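Gautier tile works open day, quick notes before I forget it all

Went Thursday, took the early train, got there 9:20 and the gate was already backed up. Typing this on the way home so excuse the mess.
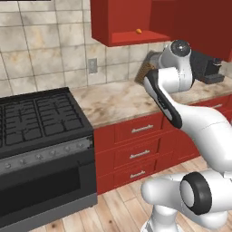 Main reason for going: our kitchen. We've been going back and forth on the wall behind the counter since last spring and I'm sick of looking at samples on a screen. Colors are never right on a screen. Gautier opens the works one day in April, free, you just put your name down on the website, and they let you walk the whole line from raw clay to the packing room. Hard to say no to that.

Sign-in was slow. One table, one pen. Got a paper badge and a pair of safety glasses that didn't fit over my own glasses. Take contacts if you have them.

They split us into groups. Ours had Josiane Moulin, who has been there 7 years and mostly runs glazing. Fast talker, very good, hard to hear next to the presses. Stand close to the front.

Clay yard first. Big covered bays, each one a different color of dirt, more or less. Smelled like a wet basement. They blend three clays for the wall tile and a different mix for floors, and she let us squeeze a handful of each. The floor mix is grittier. A kid in our group put some in his pocket, his mom found out later in the cafeteria.

Then the press hall. LOUD. Powder goes in, a die comes down, a tile comes out, and it's so fragile at that point you can snap it like a cracker. Everyone got to snap one. Best part of the day for half the group I think. The broken bits go straight back in the hopper.

Drying room we only looked at through the door.

Glazing is where I could have stayed all day. I always figured the marbled kind was just a printed picture of stone. Some is. They showed us the printer line, and it's fine, quick, looks nice from across a room. But they still do a run where the second glaze is dribbled over the first while the belt shakes, and the veins go wherever they want. No two the same. Josiane had a stack of the beige with gray and tan and laid out a dozen on a bench so we could see what happens if you don't mix your boxes. You get a dark patch in one corner of the wall and a pale patch in another. Her advice, which I wrote on my hand: open every box before you start and shuffle them like cards. Also lay them out dry on the floor the night before and squint.

Somebody asked about repeats on the printed ones. Depends on the line, she said, ask how many faces the pattern has before you buy. Cheap ones might have four. On a big wall you will see it.

Kiln next. It's a long tunnel, you walk next to it for ages, and my face was hot the entire way. Tiles ride through on rollers. There's a little window near the middle and you get about two seconds each because of the line behind you. Orange. Very orange.

Sorting: people at a belt tapping tiles and listening. A cracked one sounds dull. I tried and got it wrong twice in a row. Seconds go to the shop at the front, more on that below.

Lunch was a ham roll and coffee in the cafeteria, paid for, not included. OK. Get there before noon, they ran out of the soup.

Afternoon there was a talk on grout by Capucine Perrin from Stanusa. Sounds dull, wasn't. Things I got down:

- big square tiles want a thin joint, but not so thin you can't get the grout all the way in
- gray grout is easier to live with behind a stove then white
- seal stone, don't bother sealing glazed tile, do look at the grout
- wipe with a barely damp sponge, on the diagonal, rinse it more than you think you need to
- stiff brush and warm water for regular cleaning, leave the harsh stuff alone
- caulk where the wall meets the counter, never grout. It will crack

That last one explains our old place.

She went over time and they cut the questions short, which was a shame, I wanted to ask about going around outlets.

The shop. Total zoo. Seconds are sold by the box, cash or card, no returns. Most of the flaws I couldn't even find. I picked up two boxes of the shaken beige, lot 1508, and would've taken more but I had to carry them to the station. They are HEAVY. If you're driving bring a blanket for the trunk. They'll hold boxes for a week if you ask at the desk, I found this out after.

Parking: the front lot is small, overflow is behind the Plurkar warehouse across the road, and bus 62 stops right there too. Last bus back is 5:10.

Would I go again, yes. Wear shoes you don't care about, mine are gray now. Still need to measure the wall properly before I order the rest, and work out if we go all the way up to the cabinets or stop short.

Last updated: April
Shares 62 | Comments 7
Contact | Copyright, all rights reserved | Back to top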